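Seed season is here and my kitchen table is gone

January means seeds at my house, and this year I let it get completely out of hand (again!). Tia Mapplebeck mailed me an envelope of her beans, Gwilym Skyrme sent leeks, and then I went and ordered 28 packets on my own at eleven at night. I have 40 feet of raised bed. You can do the math.
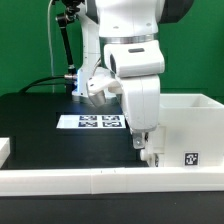
White arm, white box, green backdrop

So the first job was sorting. I used to go alphabetically, which sounds smart until you're hunting for peas in April with muddy hands. Now I sort by when things get planted, and it's so much faster. 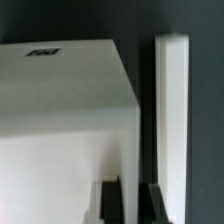
Labels are where I always fall down. I write on masking tape, the tape curls up, and by June I'm planting mystery squash. A small black label lying flat on top of a plain white box, like the one there, is much more my speed this year, and I've bought a white paint pen to write on mine. Mariama Addo swears by pencil on old mini-blind slats for out in the beds, so I'm trying those too.
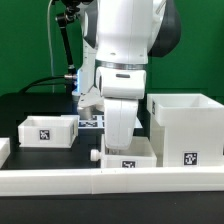

What I'm starting first

Onions and leeks, always. They're slow, they don't mind a chilly room, and they make me feel like I've gotten going. Peppers come next, once I clear a spot on top of the fridge, and after that I make myself wait on
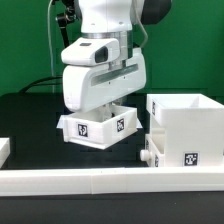 the tomatoes, which I start too early every single year. Last spring they were leggy and flopping all over the windowsill by March! If you've got spare lettuce seed, write me back, I'll trade you beans.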